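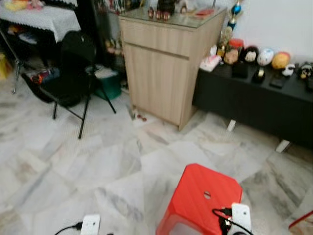
Octavio Paredes

The red stool came home from Trundard on my aunt Sillano's head. She had no bag big enough and no hand free, so up it went, legs in the air like a crown, and she walked the whole length of the market street with it and said good afternoon to everyone she met. I was nine and I thought it was the grandest thing I had ever seen. I still do!

We called her Sillano because that was the name over the shop where she'd worked as a girl, and it had stuck to her the way flour does. She lived in two rooms on the ground floor with a marble floor that was far too good for the rest of the building. Somebody rich had meant to finish the place and run out of money at the skirting boards. But what a floor! White with grey drifting through it, the tiles set on the slant, and so cool in summer that I used to lie on it with my arms out and steer myself about the world. The grey bits were rivers. The seams were railways. The red stool, once it arrived, was the capital.

It was a stool for everything. It was for shelling peas and for taking your shoes off. It was for reaching the top of the wardrobe, and it was for Mr Du Plessis from upstairs, who came down to argue about football and would never take a proper chair in case it looked as though he was staying. He stayed until ten most nights. It had a hole in the seat to put your hand through, so you could hook it up and take it wherever the talk was, and the sun came through the legs and put a pink stain on the marble. I used to try to stand in it with both feet.

Then there was the cabinet. The pale one, with one drawer and one door, and a sheet of glass on the top that she wiped every single morning with vinegar. On the glass lived the little people. I never knew what else to call them. She put them at the back, all huddled together, dark ones and reddish ones, and each of them had come from somewhere and had a temper of its own. You weren't to move them, but you could talk to them, and if you'd been good you could ask them for something. I asked for a dog. I asked very politely, from the red stool, so that we'd be eye to eye.

"They're thinking about it," said my aunt, from the stove.

They thought about it until February. It rained so hard that month that the drain in the yard gave up, and one evening there was a scratching at the door and Mr Du Plessis was standing there in his socks with something under his coat. He had found it beneath the number 126 bus. (Beside it, said my aunt later. If it had been beneath it, it would have been a rug.) He opened the coat and out fell the wettest, thinnest, happiest dog in the city, who ran straight across the rivers and the railways, lost his footing on all four corners at once, and slid under the long black cabinet on his belly.

Only his tail stayed out. It went on wagging against the floor — thup, thup, thup — and we all three lay down on the marble to look at him, even Mr Du Plessis, who had a bad hip and had to be helped up afterwards with the stool.

We named him Studton, after the tinned meat that got him out.

He was a terrible dog and I loved him to bits. He ate the corner off a cushion and up to 50 clothes pegs. He learned that anything left on the floor by the pale cabinet was his, and there was always something left there, because things fell, and because I helped them fall. When he was tired he got himself under the red stool and lay looking out between the legs like a lion in a very small zoo. By spring he'd grown and no longer fitted. He went on trying, and many times he stood up in the middle of supper and walked off wearing it.

I am grown now and the rooms are mine. My own girl is six. Last night I came in late and found her kneeling up on the stool in her pyjamas, chin level with the glass, whispering to the little people with tremendous seriousness. I stood in the doorway and kept as quiet as I could.

"What did you ask them for?" I said, when she'd finished.

She looked at me as if I ought to know the rules.

"A goat," she said.

I went round the back and checked the gate was shut.

Last updated: 3 Aug 2019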